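The Woman Who Plans Pretend Lunches

Griet Van Acker has strong feelings about toy bananas. We'd barely sat down before she started in on them.

"A banana you can't peel is a boat," she said, laughing. "Or a phone. Kids will use it for anything except lunch! But give them one with the peel already coming open, so you can see the pale part inside, and it goes straight onto a plate."

She runs the play kitchen corner at Lindine, a drop-in playroom for families with young children, and she has been building up its pantry for 12 years. The collection stands at 400 pieces now, kept in shallow bins along one wall, and she knows where nearly all of them came from. A few were her own as a girl. Plenty came from yard sales. One whole bin of vegetables arrived in December, wrapped like a Christmas present, from a family that was moving away.

I'd expected to talk about toys. We ended up talking mostly about tables.

"People put everything out at once," Griet said. "All the bins, all the pots, and then they wonder why it gets dumped on the floor. I put out 10 things, sometimes fewer. A plate, a mug, something to wash the fruit in, some fruit. Then I leave gaps. The gaps are where the kids work."

She likes a plain white tabletop for this, and she likes the food spread out a bit, with one strawberry up by the plate and the other way down past the mug, so somebody has to reach. She's fond of a big colander too. Hers are the green plastic kind, and she says a colander will get more use in a morning than any toy stove she has ever owned.
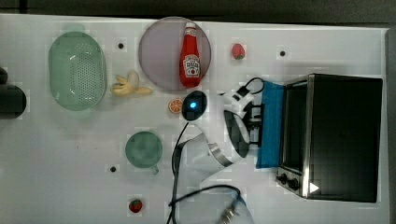 "It's a boat, sure, everything's a boat," she said. "But mostly they wash things. They wash the strawberries, they wash the orange slice, they wash the ketchup. I had a boy who washed the ketchup for half an hour and then served it to me on a plate, lying down, all by itself. Best meal of the week!"

Ketchup, in fact, is the star of her pantry. She told me children who won't touch the pretend broccoli will cross the room for a red bottle with a white cap, and she thinks it's because they know it from home and usually aren't allowed to be in charge of it. At Lindine they can pour as much as they want on anything they want, fruit included. (Strawberries with ketchup is a house specialty. I was offered some. I said yes.)

Color matters to her more than I would have guessed. She'll set a pinkish plate next to a green mug and let the yellow of a banana do the rest. "You don't need matching sets," she said. "Matching sets make kids put things back where they go. I'd love them to put things back, but at the end, please, when we sing the song."

The song is her own and has one verse. Everyone carries something to a bin, and whoever finds the last strawberry gets to ring the bell by the door. The strawberries are small, so the hunt can run long.

I asked what she'd add if she had room for one more bin. She thought about it for quite a while.

"Lids," she said. "Just lids. Imagine!"

Share this story
Shares: 12 | Comments: 10

Recent stories
Sinard's Saturday Puppet Makers
A Button Jar From Avau
Fixing Wooden Trains With Van Damme
Rainy Morning Games for Small Rooms

Contact us | Copyright Lindine Neighborhood News | Back to top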